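Against the Perfect Demonstration

I have spent a good part of my adult life learning not to fidget, and last winter I was paid to teach that virtue to a machine. The job was magazines. You take the grippers, one to a hand, and you put the printed matter where printed matter is supposed to go, and the machine is meant to learn from the way you did it. Granholm, where I did this, called us demonstrators, a word that had me expecting a placard.

My instructor was Sneha Upadhyay, who had strong views about elbows. Her rule was that every demonstration should be clean: one approach, one pinch, one placement, no second thoughts. If you fumbled a booklet you started over, and the fumble was thrown away.

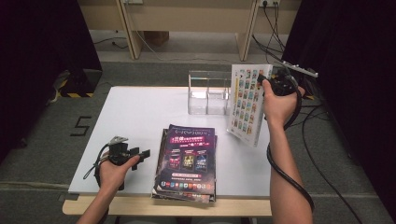 I think the rule is wrong, and I thought so by the end of the first hour. Glossy paper slides. Covers catch on other covers. A person handling a pile of brochures makes tiny repairs the whole time and never notices. Throw out every demonstration that contains a repair and you have raised a very well-bred student who has never seen anything go wrong. Then you leave it alone with a slippery catalog and act surprised.

Kuldeep Saxena, who preferred remote control, told me I was romanticizing clumsiness. He may have had a point. He also drove the arm at Tondbridge as if parking a borrowed car, and his recordings were beautiful and took forever — 19 minutes for something my aunt does while on the phone.

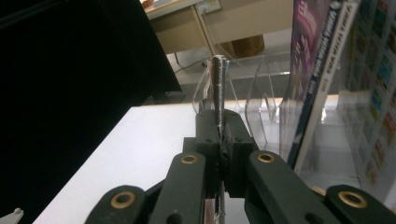 So should we just keep every bad attempt?

Keep the ones where the person recovers, and label them. A drop that ends with the demonstrator wandering off for tea teaches nothing except tea. A slip followed by a better grip is the most useful thing a person can show, and it costs nothing extra, seeing how good we all are at slipping.

Sneha's answer was that a machine can't tell the mistake from the fix and will cheerfully copy both. Fair. I would still take two honest messes over five polished lies, provided somebody marks where the mess ends.

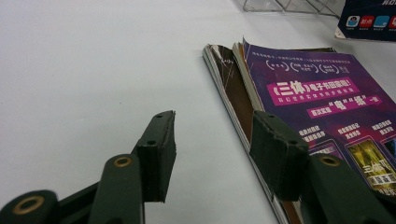
What hands know about paper is mostly embarrassing to write down. I tried once, for Sneha, and managed three sentences before I was describing a thumb. Take a loose pile with the page corners curled and a purple Three-Body e-book ad on top. Do you want the one cover, or the cover and whatever is stuck to it? I decide that by feel, and I often decide wrong and correct myself. My clean takes contain none of that deciding. They show a man who always knew.

I never always knew. I would like the machine to have that on record.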